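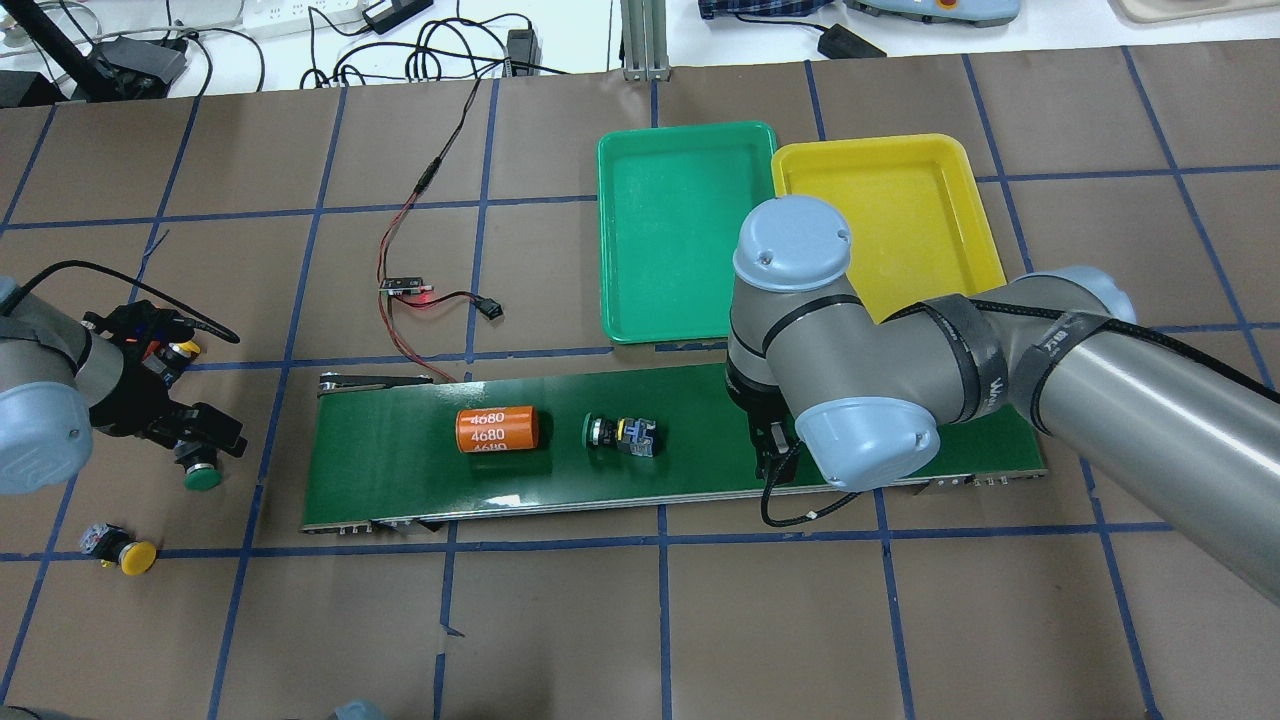 Home Forums Repairs Wells and Pumps Search Log In

Well pump clicking on and off every time we run a tap

Print this thread | E-mail this thread

June – started by gravelroad_hs

gravelroad_hs
Our well pump has started switching on and off very fast whenever anyone uses water. If I stand by the tank in the basement while my wife runs the kitchen faucet, I hear the switch click, the pump runs a few seconds, it clicks off, and then the whole thing starts over. The shower pulses in time with it. The gauge needle swings up and down the whole time and never sits still.

The switch is a Zusberg 3067, set to come on at 40. The tank is a Foklow, the blue upright kind with the air valve on top, and according to the tag it went in with the house in 2000. The pump is down the well and I know nothing about it. We bought the place three years ago and the previous owner left no paperwork except a receipt for a water softener that isn't here anymore.

I called a company in Caron and the man on the phone said it was probably the switch and he could come out next week. I can buy the switch myself at Otwood and I'm fairly comfortable with wiring. Should I just change it?

dampcellar
Don't buy anything yet. A pump that starts and stops that quickly almost always has a tank problem. The tank is supposed to hold a cushion of air that pushes water out to the house between pump runs. When the air is gone there is no cushion, so pressure drops the second you open a tap and shoots up the second the pump starts. The switch is only doing what it was told.

Put a tire gauge on the valve at the top of the tank and tell us what you get. Power off and water drained first or the number means nothing.

oldthreads
I'd change the switch anyway. They're cheap, and if yours has been slamming on and off like that the contacts will be burned. I had the exact same thing at my mother's place, changed the switch, no more trouble.

dampcellar
Same thing, or did it just have trouble starting? Those are different. A burned switch usually sticks closed or won't make contact at all. It doesn't make the pump run for three seconds at a time.

oldthreads
It was going on and off a lot. The little tube under the switch was full of rust, so the switch was reading pressure late. New switch, new tube, fixed. I'm only saying it isn't always the tank.

softwater_annie
You're both right, sort of. A plugged tube can do it. It's the short nipple between the switch and the tee, and iron water closes it up. I'd check the tank first since that costs nothing, then look at the nipple.

One question for the original poster: does the pump ever come on when no water is running? At night, say?

gravelroad_hs
Not that I've noticed. I sat down there for a while last evening with everything off and the needle didn't move. It only happens with a tap open.

I turned off the breaker, opened the drain at the bottom of the tank, and let it go until the gauge read zero. That took longer than I expected. The tire gauge says 26. I did it twice with the same result. A little air came out of the valve and no water. 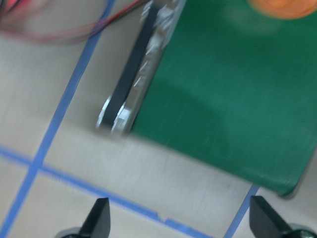 I also knocked on the side of the tank from top to bottom like one of the videos said to. It sounds hollow most of the way down, but it was drained by then so I don't know if that tells me anything.

dampcellar
26 is low. With a switch that comes on at 40 you want the tank two pounds under that, measured empty. No water at the valve is good news. If water had come out, the bladder would be torn and you'd be shopping for a tank.

Pump it up with a bicycle pump or a small compressor, then turn everything back on and see how long the pump runs.

wellhouse_tom
I'm going to disagree a little. 26 is low, but I wouldn't expect it to cause a three second cycle on a full size tank. You'd lose some of your drawdown and the shower would go weak for a moment before the pump caught up. For it to be as bad as he describes, either the tank is very small or something else is going on too. My bet is that the bladder has gone stiff or stuck to itself at that age, or the nipple is plugged like annie said.

What size is the tank?

gravelroad_hs
The tag with the size is mostly gone. It comes up to my chest and I'm not short, so I don't think it's a small one.

wellhouse_tom
Then look at the nipple before you call it fixed. Air it up by all means, it needs it.

oldthreads
Thank you.

softwater_annie
I wrote this out for a neighbor last year, so here it is again. It covers both jobs, and you already have the power off and the tank drained. For anyone who finds this later:

1. Turn off the pump at the breaker and check at the switch with a tester that it's dead. There are often two hot legs on these, so test both.

2. Close the valve to the house, open the drain by the tank, and wait for the gauge to read zero. If the gauge never reads zero, tap it. If it still doesn't, replace the gauge while you're in there.

3. Add air at the top valve until you're two pounds under the cut-in pressure. Go slowly and check often. Leave the drain open while you do this so any water left in the tank has somewhere to go.
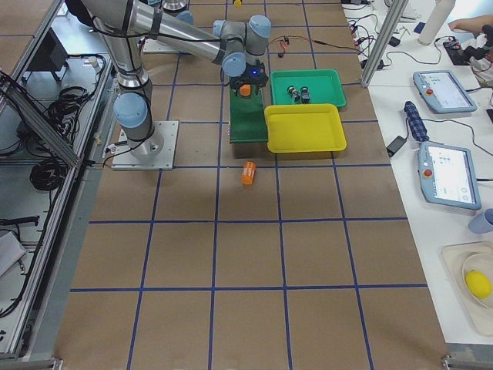 4. Take the cover off the switch and make a drawing of which wire goes where. Then take the wires off, hold the nipple with one wrench and turn the switch off with another. If you can't see daylight through the nipple, put in a new one. Brass lasts longer than steel.

5. Tape the threads, put it all back together, close the drain, and turn on the power with one faucet open upstairs to let the air out of the lines.

6. Look at the joints for leaks, then look again after supper.

wellhouse_tom
Good list. I'd add that the hole in the bottom of the switch itself can be plugged too – poke it gently with a piece of wire, and if it's packed solid just put on a new switch.

pumpkinridge
Jumping in with a different opinion. With a tank from 2000 I wouldn't spend a Sunday on any of this. Replace the tank, the switch, the gauge and the tee all together and be done. You'll be doing the tank within a couple of years no matter what, and meanwhile every one of those short starts is hard on a pump that costs a lot more to pull than a tank costs to buy.

dampcellar
I don't agree with replacing a tank that holds air. Mine is older than his and fine. Check it again in a month. If it's dropped a lot, then buy a tank.

pumpkinridge
Fine, but tell him what a pump costs so he can decide with all the facts.

dampcellar
He knows pumps are expensive. Everybody on a well knows that.

gravelroad_hs
Got it done. I aired up the tank first and ran it without touching the switch, because I wanted to know which one it was. It was better but still not right. The pump ran longer each time but the needle was still jerky near the top.

Then I took the switch off. The nipple was almost completely closed with orange crud. I could get a paper clip into it from one end and not the other. The port in the switch had some of it too, and the contacts were dark and pitted, so I drove to Otwood and got another 3067 and a brass nipple. They had one switch on the shelf and no gauges, so the old gauge is still on there for now.

With the new parts on, the pump runs a good long while and then stays off long enough to fill a couple of pots. Shower is steady. There's one slow drip at the tee that I'll have to take apart again because I was stingy with the tape.

wellhouse_tom
So it was both. Write the pressure and the month on the tank with a marker and check it again in the fall.

oldthreads
Glad it's working. Did you cancel the guy from Caron?

gravelroad_hs
Called and canceled – they were nice about it. He said to get the water tested for iron if the nipple was that bad, and I suppose that's why there was a softener here once. I'll start another thread for that.

softwater_annie
Please do. Post the test numbers when you have them, and say whether the sample was taken before or after the tank.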